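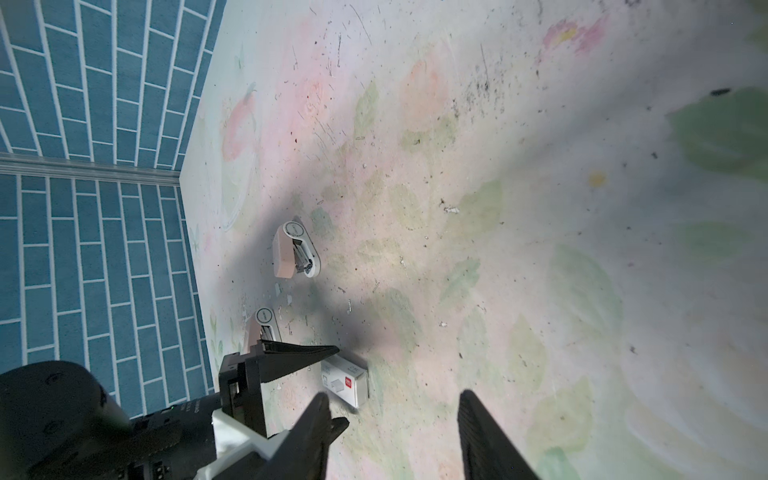 Dolludow Half-Strip Stapler: Long-Term Review
Posted April 27, 2001

The Dolludow is a half-strip desk stapler sold through the Illow office catalog. I bought two of them in September and have used one at a desk and one at a packing bench since then. Both take standard staples and are rated by the maker for 32 sheets of ordinary copy paper.

Feed and loading

The top arm swings back past vertical and stays there, so a full strip can be dropped in with one hand. Spring pressure is even until the last few staples, where it falls off. Expect a blank stroke near the end of each strip. My older Dvořáček does the same thing, only sooner. 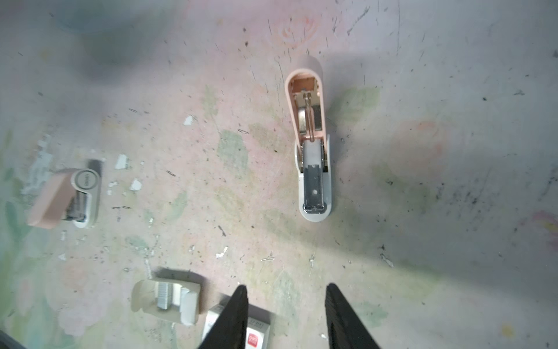 Pink-topped stapler, opened, with the channel in the white base.

Jams

I ran 500 staples through the desk unit on mixed stock and cleared 2 jams. Both came from a strip that had broken in the box. To clear one, open the arm fully, back off the pusher and lift the bent staple out with a small screwdriver. Do not pry against the channel wall – it is thin and will spread.

Cheap staples make a difference. The Randancombe house brand runs slightly wide at the crown and drags in the channel. I went through 400 of them and stopped buying them.

Capacity

The rating is optimistic. Up to 20 sheets the legs close flat. Past 25 the left leg starts to curl short, and at the full rated load I had to lean on it with a straight arm. Card covers count as three sheets each for this purpose. 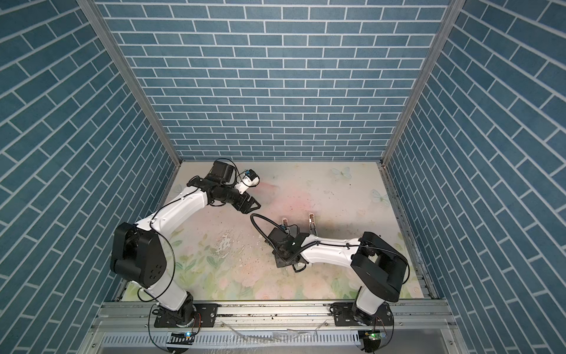
A reader going by Inkwell56 wrote in to say that the capacity figure holds up if longer-leg staples are used, and that the manual lists them on the back page. The manual does list them. Illow does not stock them, and the unit ships with the short ones, so I have left my numbers as they are.

Verdict

Good for desk work in small sets. For booklets or anything with a card cover, buy a full-strip model with a deeper throat. The rubber foot on the bench unit came loose in the second month and I glued it back on.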